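Filed under: Workspace / Moving in

Threads by Siwan Prosser, 22 Oct 2025

We have been on the upper level at Mendlow since June, and people keep asking how the furniture worked out. Short thread.

Table first. We wanted one wooden table that everyone shares, and we got it. It gets wiped down every night. The oil we use is Cladero, one thin coat, left for 12 hours.

Coasters did not last. Angharad Gwilliam bought 18 and I have seen four of them this month.

Chairs. Black office chairs with armrests. The armrests hit the table edge if you push the chair in fast, so the edge has dents. Elis Eynon filled the worst ones with wax. It looks fine from standing height.

The chairs came to 1,268 dollars with delivery. Ruddock quoted 200 less but wanted eight weeks.

Noise is the main complaint. With hard surfaces and a high ceiling, a call at one end gets heard at the other. Felt pads under the chairs helped a little. A rug is next.

Small stuff collects on the table during the day. Our rule is that anything left at closing goes in a bin by the stairs. Berwyn Owen has lost two chargers to the bin and still leaves them out.

Table and chairs, two views:

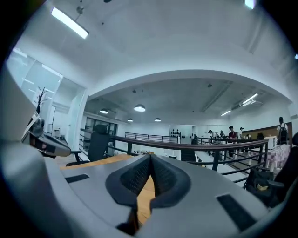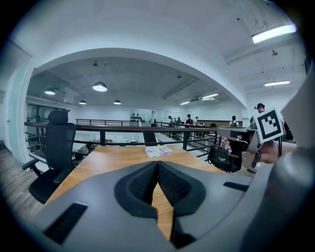
If you are buying for a shared table, measure the armrest height before you order. We checked seat height and width and forgot that one.

Rug samples are coming from Trurkier. Nest Craddock wants dark green. I want whatever hides coffee.

Related
Felt pads compared after three months
Oil or wax for a work table
What we left behind at the old office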